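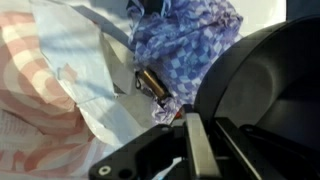 Henok Nigatu's view was that checks should never be folded wet, as the squares pull out of line along the crease and the iron only fixes them there. He had come up to the Floltthorpe open day on the same bus as the rest of us and was still on the subject when the doors opened at ten.

The Urard works takes in table linen and tea towels from cafés and guest houses, and the open day is confined to the ground floor. The route runs from the receiving bay to the sorting tables, then the wash hall, the ironing line and the packing room. Visitors are taken round in small groups. Ours was led by Yakubu Isah, who kept to the order of the process and answered questions at the end of each stage.

Sorting took up the largest part of the tour. Cloths are tipped on to the tables as they come out of the bag and separated first by fibre, then by colour, then by soiling. Loose paper has to come out at this point. A single paper napkin left in a load will break up in the drum and leave lint on every piece, and the load then has to be shaken out and washed again. Blue-and-white gingham goes in its own class. It can be washed hotter than the plain dark cloths, but the white squares pick up dye from almost anything.

The wash hall has 6 machines, of which four were running on the Tuesday we visited. Each takes a mixed programme according to the class on the bag ticket. Noise made the talk hard to follow and I missed most of what was said on rinse water. A printed sheet by the door gave the usual load as 590 pieces, with 600 as the upper limit. Above that the cloths do not move freely and the hems come out grey.

On the ironing line the cloths are fed by hand, hem first, and the feeder squares the corners before letting go. Checked cloth is slower, as any skew shows at once against the pattern. The line is rated at 700 pieces an hour for plain white and no figure was offered for checks. Henok asked twice.

Packing is by customer. The Wolde guest house order was being made up when we came through, tied in bundles with the fold outwards. Cesby sends its towels back in the same bags they arrive in, and the bags are washed separately.

Tea was served in the yard office. The route has two sets of steps and no lift. Parking is on the lane side only, and the last group goes round at three.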